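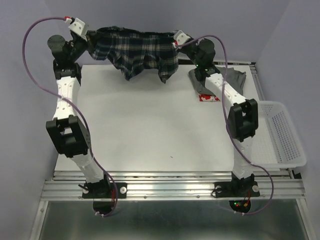
An afternoon at the Miscombe open day

I had been meaning to go to the Miscombe open day ever since my sister-in-law sent me the leaflet in March, and I'm so glad I made the effort, even with 31 miles of road behind a caravan! My question going in was a simple one. Can a machine do my ironing pile yet, or at least the folding at the end of it?

We were met at the door with tea (proper tea, in mugs) and sent round in groups of eight. First came Gerko, a floor cleaner that trundles up and down shop aisles and takes its corners rather wide. It did a decent job on spilt rice and a poor one on a shoelace, and the children loved it.

But it was the laundry bench I had really come for. Two white arms, one on each side of a white table, held a checked flannel shirt up between them, all folds and creases, just as it looks when I fish one out of the machine at home. A perforated white basket stood at the side, and there was a grey cloth in a heap on the table too.

Chang-ho Maeng, who was looking after our group, was very patient with my questions. He told us that picking a shirt up is one thing and finding the shoulders is quite another, as cloth never lies the same way twice. On a good day, he said, they get a shirt folded in five minutes. I can do one in a few seconds while shouting up the stairs, but then I have had more than 230 Sunday evenings of practice, and he did laugh at that.

Afterwards we saw the Allik shelf stacker, which is much further along, and I could well imagine it in a small shop putting out tins. Tins keep their shape, bless them. The Zamudio dishwasher loader was having its lunch break, or so the sign said, so I can't tell you whether it rinses first.

Parking is free in the lower field, and do wear sensible shoes, as the path back up is steeper than it looks.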